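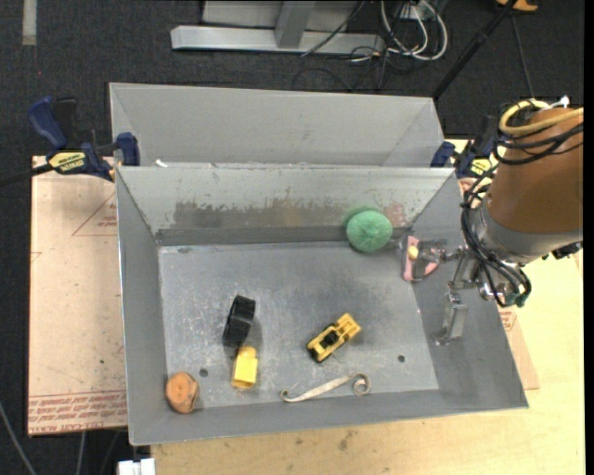 What should I ask at a robot lab open day?

Posted by mirnwood_dad on May 21, 2020

My kid and I have a spot at the Ivance open day in Langate and I'm trying to work out what to do with our time there. The flyer says we get a demonstration of a robot arm picking things out of a bin, then a short chat with the people who run it. We've watched plenty of videos at home but never stood near the real thing. I don't know a thing about engineering (I sell flooring) and I'd hate to waste the chat on something I could've looked up. Is the bin demo worth getting there early for? And what would you ask? My kid is 9, loves anything with wheels, and gets bored fast if grown-ups talk over her head.

buckley_bus_rider

Go early! I went to one of their days when they were still over in Buckley and the bin demo was my favorite part by a mile. People drift past it because it looks like nothing much, just a metal bin clamped to a table with toys in it, and then they rush off to the big machines that don't move half the time.

Get her to look closely at what's in the bin before it starts. The mix matters a lot. A fuzzy green ball is pretty forgiving, you can grab it from nearly any side. A little yellow truck lying at an angle is harder because the arm has to decide which way to turn its fingers. Then you get something thin and flat on the floor of the bin, like a strip with a curl at one end, and that's where I'd put my money on a miss. Things pushed up against a wall are mean too – a finger has to fit in beside them somehow. Let her guess which one it goes for next. My nephew did that for the whole session and was furious when we had to leave.

Questions I'd ask:
What does it do after it misses?
Which object do you all hate the most?
Does it know what the thing is, or only where it is?
Who puts the toys back?

That last one got the best answer when I was there. They'd had 100 tries planned that day and somebody had to refill the bin by hand the whole way through. I think they were at 60 when I left, so I never heard the final score.

Oh, and ask about the fingertips. I'd assumed they'd be hard metal all over, but the ones I saw had softer pads on them. Nice easy thing for a kid to get her head around, because she can compare it with picking up a coin in mittens.

tapemeasure

its fine. bring a snack, the room in Langate has no food. parking is 2 bucks

lowgear77

I agree with most of the long answer but I wouldn't plan the whole visit around it. The arm is slow. If she's expecting the videos (which are nearly always sped up) she may be let down for the first few minutes, so warn her in the car.

Stand on the side away from the arm if you can. I stood right behind it the first time and saw mostly cables and hose. From the other side you can look down into the bin and see where the fingers land. She might need a step or a lift up, depending on the height of the table.

As for what to ask, I'd let her go first. Grown-ups always ask about jobs and cost and the staff have heard it 100 times. A kid asking "can it pick up my shoe" gets a much better conversation going, and when I was there they did try a shoe. It got it by the laces on the second go.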